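How to clean and sort your jewellery at home

Posted by Hollis Esposito in Home Stuff

Quick one today, got the school run at three. Had a few emails asking how I clean the everyday bits, so this is it. Takes 20 minutes plus drying.

What you need
A bowl. Warm water, not hot. Washing up liquid, a small squirt. Soft toothbrush, baby one is best. Two old cotton cloths. Somewhere to lay it all out that isn't the edge of the sink – ask me how I know.

Step 1. Tip everything out
All of it. Spread it on a cloth so nothing rolls off. Then make piles: plain metal, stones, pearls, watches. Costume stuff gets its own pile, the plating comes off if you scrub.
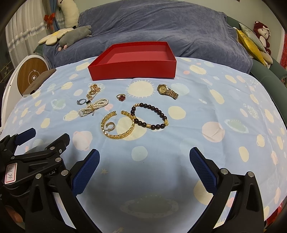
Everything out on the table before sorting, watch and pearls included.

Step 2. Plain metal
Soak for 7 minutes. Brush gently, rinse in a second bowl, NEVER over an open plughole. Pat dry. Silver gone black? Use a proper silver cloth and leave the toothpaste alone, it scratches.

Step 3. Chains
Knots first, then wash. Lay the chain flat, drop of baby oil on the knot, two pins, tease it from the middle outwards. Don't pull. If you get cross go and make tea. Wash the oil off after.

Step 4. Stones
Hard stones can have the same soapy water, but a quick dip, no long soak. Check for wobble first. Hold it by your ear and tap it, if it rattles it goes to the jeweller. Opals and turquoise, damp cloth only. Anything glued, same.

Step 5. Pearls
No soaking, no brush. Wipe with a barely damp cloth, then dry flat overnight. Hanging them up wet stretches the thread. Put them on last when you get dressed, after perfume and hairspray.

Step 6. Watches
Keep the case out of the water, whatever it says on the back. Cotton bud for the gaps in a metal strap. Leather, dry cloth and thats it.

Step 7. Put it away
Properly dry first. Rings and small bits in a shallow box, chains fastened and laid seperately or they knot again by morning. Pearls in a soft pouch.

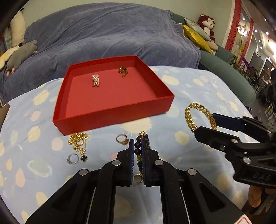
Small pieces in the red box, the rest still to go.

How often? Rings you wear daily, once a month. The rest twice a year, I do mine in July and again before Christmas.

Stain removal on the tablecloth next time if I get to it.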